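Come and teach with us at Ditoteck, Tolell

We are looking for 15 people to join us from May as hand-held gripper demonstrators, and we'd love to hear from you even if you have never been near a robot — most of our team hadn't either. You'll spend your shift doing ordinary household jobs with a gripper in your hand, slowly and kindly, so that a robot can learn the same motions later on. Folding, sorting, picking up soft things off a bed, that kind of work.

Shifts are 4 hours, with a good long break and plenty of coffee.
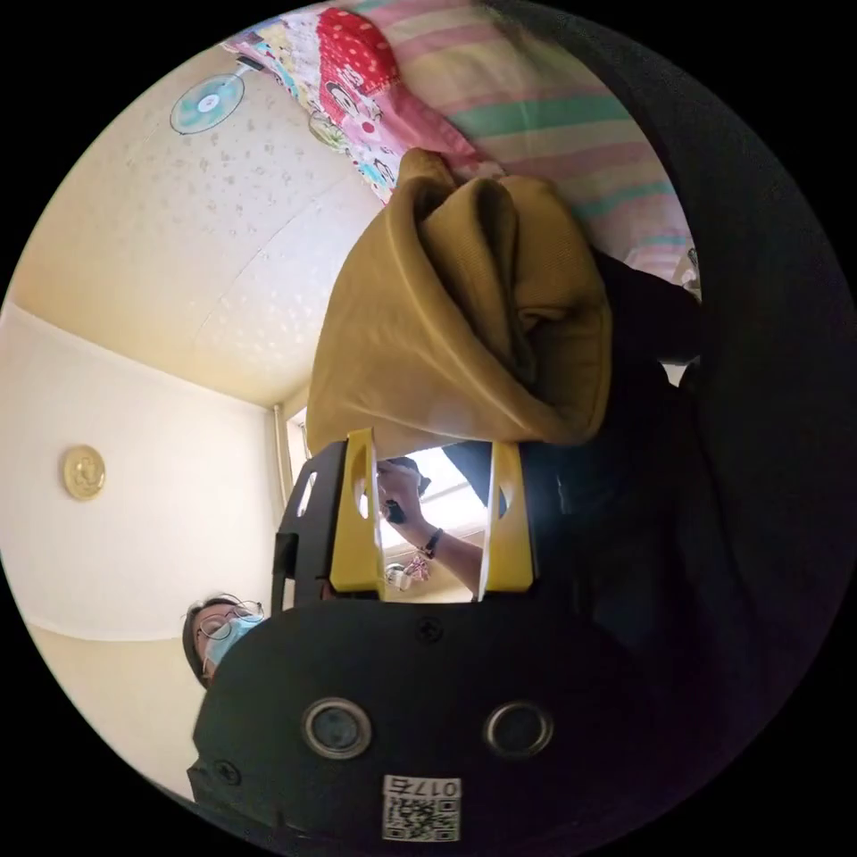
Training is paid from the first day, and you'll always be paired up with someone who has done it before. Steady hands help, patience helps more. Please write to the Hulholm office, quoting job 3353, and tell us a little about yourself.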